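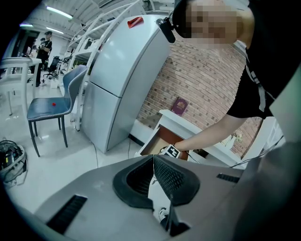 The Ernix is a spring-loaded drawer divider, sold in packs of four, and it's the thing I get the most emails about, so I've finally given it a proper page instead of the two lines it used to have. I started making them for my own kitchen. The drawer next to my cooker was the sort you open, look at, sigh and shut again, with the potato masher lying crossways so it jammed every other time. I think most people find what they want in a drawer by leaning over, sticking an arm in and having a feel about, like the person in the black T-shirt up there with one arm stretched down into an open drawer. The dividers are meant to make that bit quicker. They split a drawer into lanes, they hold themselves in place with a spring at one end, and you can move them whenever you change your mind (I change mine a lot).

Ernix drawer dividers, pack of four
Price: £20 per pack
In stock, usually posted within two working days

What's in the pack

Four dividers, all the same length
Eight stick-on felt pads for the ends
Four short cross pieces that slot between two dividers
A folded instruction sheet with drawings

Sizes

Each divider is 87 mm tall. Closed up, with the spring pushed right in, it's 380 mm long, and it opens out to 452 mm. Please measure the inside of the drawer and not the front! The front panel is nearly always wider than the space behind it, and that's the reason for most of the returns I get. Measure front to back if you want your lanes running away from you, or side to side if you want them running across. Take the measurement near the bottom of the drawer as well as at the top, as some older ones taper a bit.

If your drawer is between two sizes, or wider than 452 mm, have a look at the Issahaku further down this page.

The height catches people out too. You need 87 mm of clear space from the drawer floor to whatever is above it, plus a little bit spare so nothing scrapes. Most kitchen drawers below the top one are fine. Top drawers can be shallow, especially under a hob, and desk drawers are often hopeless. I do want to make a shorter one for desks and I keep saying so, but I haven't got a sample I'm happy with yet. The last one bowed in the middle like a banana.

What they're made of

Beech, with a light oil finish. The spring is steel and sits inside the moving end, so you don't see it once the divider is in. The felt pads are wool. I oil the beech before it leaves the workshop, and you can leave it alone after that or give it another wipe with food-safe oil once a year if you like doing that sort of job. I find it quite soothing, with the radio on.

The colour varies. Beech can be pale and pinkish or more of a biscuit colour, and I try to match the four in a pack to each other, but I can't match a pack to the one you bought last spring. If you know you'll want two packs, buy them together and put a note on the order and I'll pick through the pile for you.

Fitting them

Empty the drawer first. All of it, even the batteries and the takeaway menus. Wipe it out while you're there.

Stick a felt pad on each end of the divider. Press the sprung end in against your hand, lower the divider into the drawer and let go gently. It should feel firm when you nudge it with a finger. If it slides, it's either stretched too near its full length or the drawer sides are very shiny, and in the second case take the felt off and try it with the thin rubber pads I sell separately (£2 for eight, or just ask and I'll usually pop some in with your order).

Do the outside lanes first and then work inwards. I'd leave the cross pieces in the packet for a week or so, until you've seen how you're really using the drawer. I put all mine in on the first evening and had them all out again by the Sunday.

What they're good in

Kitchen utensils, obviously. Tea towels rolled up rather than folded. Socks and pants. Children's vests, which otherwise turn into a sort of porridge. I've got one pack in the drawer under my bed keeping jumpers away from spare pillowcases, and one in the workshop holding sandpaper in order of grit.

I wouldn't use them for anything really heavy. A customer had cast iron pans leaning against one and it crept along a bit every time the drawer was shut hard. It didn't break, but it wasn't where she'd put it either.

They're also not much use in wire baskets or in drawers with curved sides. The ends need something flat to push on. And if your drawer bottom sags, the dividers won't cure it! Get the bottom sorted first, a thin strip of wood glued along underneath usually does it.

The longer one: Issahaku

Same beech, same height, same spring, but it starts at 450 mm closed and goes out to 590 mm. It comes in packs of two for £16. It's a bit springier in the middle because of the length, so I'd put a cross piece in about halfway along if there's going to be any weight on it. Cross pieces fit both kinds, you can mix them.

The liner: Trerkano

This is a plain cork sheet on a roll, 2 mm thick, that you cut with scissors. I don't make it, I just buy it in big rolls and cut it down, and I chose it after trying a lot of liners that smelt of swimming pool. It stops cutlery rattling and it gives the dividers a bit of grip along the bottom. £9 for a roll that does two ordinary kitchen drawers with some left over. Put it in before the dividers, and cut it a hair smaller than you think or it'll ride up at the back.

Questions I get asked

Can I cut them down? You can, from the fixed end only. The other end has the spring in it and you'll ruin it. Use a fine saw, sand the end, and put a new felt pad on. I can't take them back once they've been cut, sorry.

Do they mark the drawer? The felt ones haven't marked any of mine, and I've got them in painted, bare wood and melamine drawers. On fresh paint I'd wait a couple of weeks before fitting anything.

Can they go in the dishwasher? Please don't. Damp cloth, bit of washing-up liquid, dry them straight away.

Are they all right in a caravan? Lots of people use them in caravans. Caravan drawers are often narrower than 380 mm though, so measure first.

Can I buy just one? Yes, £6, but you have to email me because the website won't let me sell them singly and I've given up arguing with it.

Where they come from

I make them in a small workshop in Proroddale, behind what used to be the bakery. When I did my stock-take in February 2020 I added up all the order slips and I'd sold 3,580 packs, and I had to go and sit down for a minute with a cup of tea. The first ones went out with an end cap that could work loose. If you've got one of those (the cap is darker than the rest of the divider) let me know and I'll send you new ends for nothing, it's a two-minute job with a small screwdriver.

Postage and returns

Postage is £3.50 for one pack and £4.50 for anything more than that, anywhere in the UK. I send parcels on Tuesdays and Fridays. If they don't fit or you don't like them, send them back within 30 days in the box they came in and I'll refund the dividers, though not the postage. Keep the felt backing sheet on until you've tried them for size if you're not sure.

The workshop will be shut for the second week of March while I have the floor done. You can still order, but it'll all go out the week after.

Add to basket
Back to drawers and cupboards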